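About Zomeo

Home
About
Methods
Test Reports
Contact

Who we are

Zomeo tests whether machines can do ordinary chores. We work for companies that build, buy or insure household and light shop-floor automation, and we publish most of what we measure. The company has two sites: the main lab in Arellano, where the household work is done, and a smaller unit in Skukow that handles packing benches, parts bins and returns counters. We do not build robots and we do not sell them. We hold no shares in companies that do.

The question we are asked most often is whether a machine can tidy a home yet. The short answer, as of this update, is no for a whole home, yes for a few narrow jobs in fixed conditions, and "it depends on the objects" for nearly everything between. The rest of this page explains how we arrive at answers of that kind and what a client can expect from us.

What we mean by a chore

A chore, in our usage, is a job with a start state, an end state and a tolerance. "Clear the table" is a request. "Move every edible item into the bowl, leave decorations where they are, crush nothing" is a chore. Much of our early work with a client consists of turning the first kind of sentence into the second. Clients often find that their own staff disagree about the end state, and we ask them to settle this before any testing starts.

We sort chores by what the machine must handle:

Rigid objects with known shapes: mugs, boxed goods, cutlery, most machined parts.
Soft objects with a stable outline: folded towels, bagged produce, padded mailers.
Soft objects without one: snack packets, loose cloth, shrink film, cable.
Mixed sets of all three, in no fixed arrangement.

Published success rates for robot arms tend to come from the first group. Homes and returns counters mostly present the fourth. A machine that does well on boxed goods may do poorly on the same goods in pillow packs, and the difference is seldom visible in a sales demonstration, where the objects have usually been chosen in advance.

The snack table protocol

Our best-known household test is a table of snacks and sweets to be sorted, gathered or put into a bowl. It was chosen for its materials. A mixed assortment puts foil, film, paper and cellophane on one surface, with weights that differ by a large factor and outlines that change every time an item is touched. The bowl adds a rim to clear and a pile that shifts as it fills.
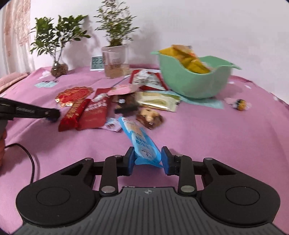

Film packaging is the hardest common material we test. It reflects light unevenly, so depth readings drop out over parts of the surface. It deforms under the fingers, so a grasp planned on the outline may close on air or on a fold. It also slides over itself, and a pile of packets will rearrange when one is pulled from below. Pad material matters more here than finger strength. With rubber finger pads, such as the blue ones closed on the light blue packet, a light squeeze can be enough to lift a bag without bursting the seal, whereas hard fingers usually need a force that crushes the contents. We record crushed contents as a failure even when the packet itself arrives where it should. A wrapper lying flat is a separate problem: there is almost no edge to take hold of, and cloth under it gives way when pressed.

The protocol has three levels. At level one, items lie apart and the machine may take them in any order. At level two, items overlap and an order is given. At level three, objects that must not be moved are mixed in with those that must, and the machine has to tell them apart. Most systems submitted to us pass level one. Few pass level two without a person stepping in. We have not yet passed a system at level three under our standard tolerance.

How people fit in

Before a chore is given to a machine, our operators perform it by hand using grippers with the same finger geometry. The purpose is to separate two questions that are often run together. The first is whether the hand can do the job at all. The second is whether the software can direct it. If a trained person holding the gripper cannot pick up a flat wrapper with it, no amount of further software work will help, and the client should look at the fingers first. If the person manages easily and the robot does not, the limits lie in perception or planning.

Each chore is performed 30 times by an operator before we set the reference time. The machine is then run 100 times. We report the median, the spread and every failure by type. We do not report a best run, and we ask clients not to quote one from our data.

Operators also tell us things the timing does not. A typical note might read: "Can get it, but only by pushing it against the bowl first." That is a two-step strategy, and a machine that lacks it will fail on the same item for a reason that has nothing to do with grip force. Notes of this kind go into the report next to the figures.

One hand or two

A good share of household chores can be done one-handed by a person and cannot be done one-handed by a current machine. People use the fingertips, the palm and the side of the hand in turn, and often do so without noticing. A two-finger gripper has one way of holding a thing. A second gripper replaces some of what is lost: one can steady a bowl while the other fills it, or take a packet out of the way while the other reaches underneath.

The cost is coordination. Two arms over one small table must share the space above it, and collision margins that are sensible for one arm leave very little room for two. In our tests the second arm improves success on overlapping items and lengthens the total time.

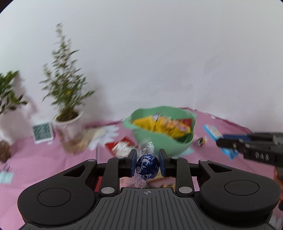
For this reason we report one-arm and two-arm results in separate tables and never average them. Clients with a fixed budget tend to want a single figure. We decline to give one, as the choice between the two setups depends on whether the buyer cares more about unattended completion or about throughput. On a returns counter it is usually throughput. In a kitchen it is usually completion.

Small hard items need separate treatment as well. A round sweet in foil has a contact patch of a few square millimeters and will roll if the fingers meet it off center. Twisted cellophane ends help a person, who will pinch them, and hinder a planner that treats them as part of the body of the object. We score these items apart from the packets.

Shop-floor work

The Skukow unit applies the same method to benches and bins. Results there are better, mainly because the surroundings can be changed to suit the machine. Bins can be tilted, lights fixed, parts presented in trays. A household will not accept most of these changes. Readers who have seen a robot perform well on a packing line should be careful about carrying that impression home.

Our longest shop-floor trial is the Zisex bench, a mixed packing station that we run in-house with 500 catalogued items. Each new gripper or planner submitted to Skukow is tested on it before any client-specific work. Items are retired from the catalogue when their packaging changes, which happens more often than we would like with food and less often with hardware. The list of retired items is available on request, together with the dates on which they were in use – older reports cannot be compared with newer ones without it.

What we can and cannot tell you

We can tell you how often a given machine finishes a defined chore, how long it takes, how it fails and what a person with the same fingers would have done. We can tell you whether a change of pads, lighting or item order is likely to help, provided we have tested that change. We cannot tell you when household robots will be ready. We do not publish forecasts, and statements about coming years that carry our name were not made by us.

We also do not certify safety. Questions about operation near children, pets or open flame should go to an accredited body.

Working with us

A standard study takes one machine, one chore and one set of objects. Clients may supply their own objects or use ours. Reports are published 2 months after delivery unless the client has bought a confidential study, in which case the title and date are listed without results. We do not remove published reports. Corrections are added at the top of the report with the original text left in place.

Systems for household testing are shipped to Arellano, and systems for bench testing to Skukow. Please contact us before shipping, as both sites have limited floor space and unannounced crates are returned.

Page last updated Tuesday, January 16, 2024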